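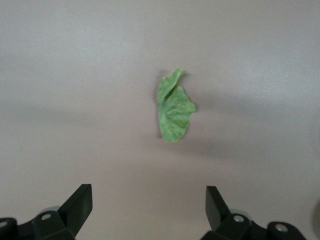 My garage arm is finally moving properly and I'm stoked! It's a two-finger gripper on a printed wrist, and the goal is for it to build my lunch salad. Blocks and bottle caps are easy now, but a lettuce leaf with the top folded over and one edge lifting just a little off the table is a whole other beast. The fingers open much wider than the leaf, so reach is fine. Do I come in from the side with the raised edge, or pinch the fold? I've had 27 clean grabs out of 40 and the rest were mush or a miss.

**Posted by Wolteck, December 2019**

---

Love this project! Go for the fold — you've got a double layer there, so it's stiffer and takes a pinch better. I'd also drop your closing speed right down and stick some soft silicone on the fingertips. Mine are flat hard plastic too and they bruised everything until I glued on 2 mm strips from a baking mat. Cheap as chips, and you can trim them with kitchen scissors. Set the grip to stop when the motor current rises, if your servos report it.

**Stilik**

---

try a suction cup

**Brastia**

---

Suction leaked on me with anything crinkly, sorry Brastia! Stilik's right about the soft tips. Also check your lighting, because a shadow band across the table had my colour threshold grabbing at nothing. A second lamp on the other side of the bench fixed it. Please post a video when it does a whole bowl!

**Diệp**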